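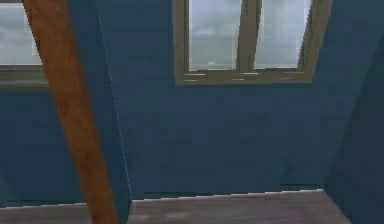

Gultlow is pausing all 500 of its Cillent home-help robots from moving about on their own, after a fault was found in the way the robot judges which way is level. We would like to say sorry straight away to everyone who has a Cillent at home and has been told, by telephone or by letter, that it will be staying on its dock for a while. The fault came to light last winter and was traced in our computer-built practice rooms, where a long wooden beam leaning steeply down to the floor in front of plain blue walls turned out to be a very good way of muddling the machine. A Cillent works out its balance partly from what it sees, and it had been leaning too heavily (if you will forgive the word) on the longest straight line in view.

What happens is simple enough to describe, although it took our team at Plondisby a good many late evenings to pin down. When the robot lifts or turns its head near something long and slanted, it may take the slant to be upright and decide that the floor is sloping. It then shifts its weight to make up for a slope that isn't there. Most times it notices the mistake within a step and rights itself, looking a little foolish. Now and then it carries on, and takes a sideways step that it had no need to take at all.

Five households reported a stumble of this kind between November and March. In one of them the robot went over against a hall radiator and broke a shoulder cover, and in another it sat down rather hard beside the stairs while carrying a tray. No person was hurt in any of the five, and we are more thankful for that than we can easily say in a press release. All five families rang us themselves, stayed patient through a great many questions, and let our engineers come round to measure their hallways, and we are very grateful to them.

We should be open about how long it took us. The first two reports were put down to loose rugs, and we were wrong about that. It was only when the third came in, from a bungalow with no rugs anywhere, that we sat down and looked at all of them together and saw what they had in common: a banister, a sloping loft wall, a ladder left out by a decorator. After that we asked the simulation team at Chauhan to help us set up practice rooms in which we could send the robot round again and again without anybody's crockery being at risk.

Over the following weeks the robot's software was put through 2,726 runs in those rooms. In 220 of them it made the wrong judgement about the floor. Some of the failures came close to slanted timber, as we had expected, but a fair number came in rooms with nothing of the sort, when the head was well over to one side and there was mostly wall to look at and only a wedge of floorboards at the bottom. We had not expected that, and it is the reason the pause covers every Cillent and not only those in homes with stairs.

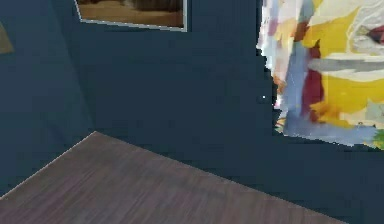

Narendra Gautam felt that the pause should have come after the second stumble and not the fifth, and told us so at our owners' evening in Plondisby. A robot that has doubts about the floor ought to stop and ask for help, he said, "the way my mother does, and she's been walking for eighty years". He also wanted to know why owners had heard about the rug theory before anyone had tested it, and whether the same fault could make the arms reach for the wrong spot.

Those are fair points and we take them to heart. On the first, we have changed our rules so that a second unexplained fall of any kind now brings a pause by itself, without waiting for a meeting. On the arms, we have looked carefully and found no sign that reaching is affected while the robot is standing at its dock, so owners who use the Cillent to hold a tablet, open jars or pass things across from its charging place may carry on doing so. Please do keep it on the dock, though, and please don't try to walk it by hand, because it is heavier than it looks and the brakes will be on.

The repair comes in two parts. The first is a software update, which teaches the robot to trust the balance sensor in its chest ahead of anything it sees, and to stand still and call out when the two disagree by more than a small amount. The second is a check of the balance sensor itself, which has to be done by an engineer in person and takes the better part of an hour. We did think hard about sending the update out alone and saving everyone the visit. In the end we decided against it, as the update is only as good as the sensor it relies on, and we would sooner drink a lot of tea in a lot of kitchens than guess.

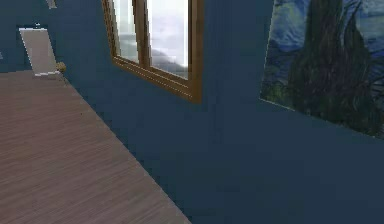 Before any of this reaches a real home, the new software has to get through the full set of practice runs again, with the same starting places and the same head movements as before, and then a spell on real robots in our own workshop with padded floors. We are not going to promise a date and then break it. Our hope is that the first visits can begin in October, starting with the five households that reported a stumble and then those where the robot's owner lives alone.

Devendra Chaturvedi, head of safety at Gultlow, said: "I've spoken to a lot of owners this month, and what has stayed with me is how many of them asked after the robot, as though it had a bad knee. I'd like them to know that we're looking after it, and that I'm sorry. We had the clues earlier than we used them. I'll be going out on some of the first visits myself, and if you want to tell me off in person you'll be very welcome."

Owners do not need to do anything to book a visit, as we will be in touch with each household in turn. Monthly payments have been stopped from the start of the pause and will not begin again until the engineer has been. Anyone who relies on a Cillent for fetching medicines or meals should ring the owners' line, open from 8 am until 8 pm, and we will arrange and pay for other help in the meantime.

Press enquiries: Gultlow press office, Plondisby. A written summary of the test results is available on request.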